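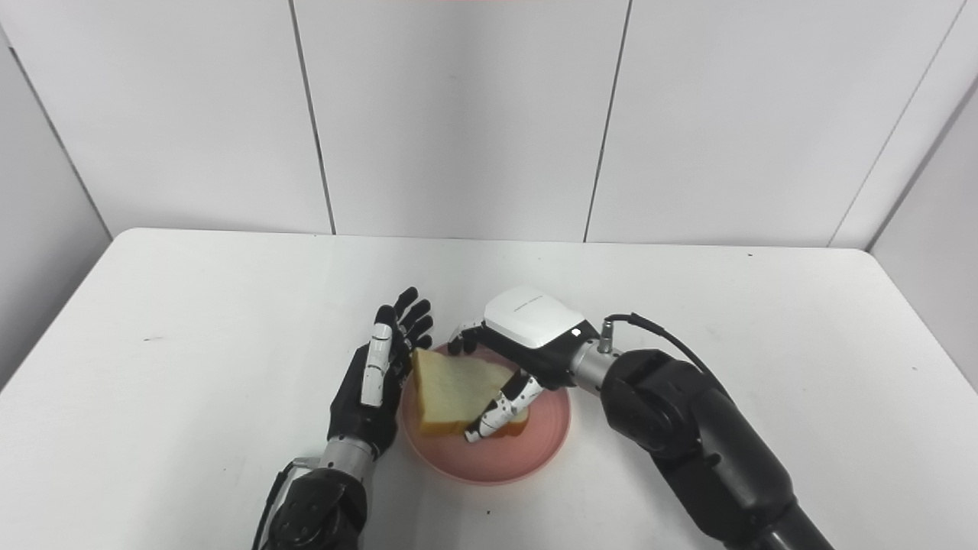 Pan de molde, rebanada a rebanada
Galería de la temporada de octubre

¡Ya está aquí la galería del pan de molde! Llevábamos tiempo con ganas de dedicarle una entera al pan blanco de toda la vida, el de la merienda y los sándwiches, que siempre queda a la sombra de las hogazas con corteza de volcán y los nombres en francés. A mí me encanta. Me gusta la miga prieta y clara, esa corteza finita que se dora y no pincha, y lo bien que se lleva con casi todo (mantequilla, tomate, un trozo de chocolate negro metido dentro y a correr).

Las fotos se hicieron entre la cocina de Lamptey, donde amasamos casi todo, y el piso de Chantelle Pillay en Grolton, que tiene una ventana al norte con una luz preciosa para la comida. Los textos son míos, y las discusiones sobre la mantequilla, de todas. Hay 27 fotos en la serie completa; estos son los pies de las que más nos han gustado, con alguna nota de receta por si os animáis.

La masa antes del primer reposo
394 g de harina para el molde mediano. Parece poca cosa en el cuenco, y luego mira cómo crece. Chantelle la fotografió desde arriba justo después de taparla y destaparla tres veces, que es lo que hacemos todas aunque digamos que no.

El molde grande
Para el grande subimos a 591 g de harina y un chorrito más de leche. Sale un pan altísimo, de los que asoman por encima del borde. ¡Qué alegría abrir el horno!

Tapa puesta, tapa quitada
Dos hermanos de la misma masa: uno horneado con tapa, cuadrado y muy formal, y otro sin ella, con su lomo redondo. Yo soy de lomo redondo. Lamisi Korletey es de cuadrado y no hay quien la mueva de ahí.

Recién desmoldado
Con la rejilla debajo para que no sude. Lo dejamos 2 horas antes de cortar, aunque en la foto ya se ve un pellizco en la esquina.

El primer corte
Cuchillo de sierra, largo, y sin apretar. Si se aplasta la miga es que aún le faltaba reposo o que el cuchillo pide un afilado – el nuestro lo pedía y se nota en la foto, pero la miga era tan bonita que la hemos dejado.

Miga de cerca
La favorita de Lamisi. Agujeritos pequeños y todos parecidos, color crema, nada de cuevas. Para conseguirla, al formar hay que enrollar la masa bien tensa y sellar la costura abajo.

Grosor de desayuno
Un dedo, más o menos. Aguanta la tostadora y aguanta la mermelada de ciruela, que pesa lo suyo.

Grosor de sándwich
La mitad del anterior. Con pan del día se rompe, con pan de la víspera va de maravilla.

Las puntas
¡Las puntas también tienen derecho a foto! En casa se las peleaban mis primos, y yo sigo guardándolas para la sopa de ajo.

Tostada con mantequilla salada
La mantequilla en el punto en que empieza a brillar y todavía conserva la forma del rizo. Hubo que repetirla tantas veces que acabamos merendando el atrezo.

Sándwich de huevo
Huevo cocido, mayonesa, cebollino y una pizca de mostaza. Está cortado en triángulos por petición popular. El pan es del molde con tapa, así que punto para Lamisi.

Torrijas fuera de temporada
Sí, en octubre. El pan de dos días absorbe la leche sin deshacerse y queda tierno por dentro, casi flan. Canela por encima y un plato hondo, porque siempre sueltan algo de almíbar.

Picatostes
Lo último que quedaba. Dados pequeños, aceite de oliva, una sartén ancha y paciencia. De aquí fueron directos a una crema de calabaza que no llegó a tener foto.

La bolsa del congelador
Poco glamurosa, ya lo sé, pero es la foto más útil de todas. Se congela en rebanadas, separadas con papel de horno de dos en dos, y se tuestan sin descongelar.

La receta del molde con tapa está en el cuaderno de Plelow, en el apartado de masas con leche, y la del lomo redondo la subiré en cuanto consiga leer mi propia letra. Si hacéis una de las dos, mandadnos la foto del corte – con migas en la mesa mucho mejor – y la añadimos a la próxima tanda, que será de panecillos.

Fotos: Chantelle Pillay. Horno y opiniones sobre la tapa: Lamisi Korletey.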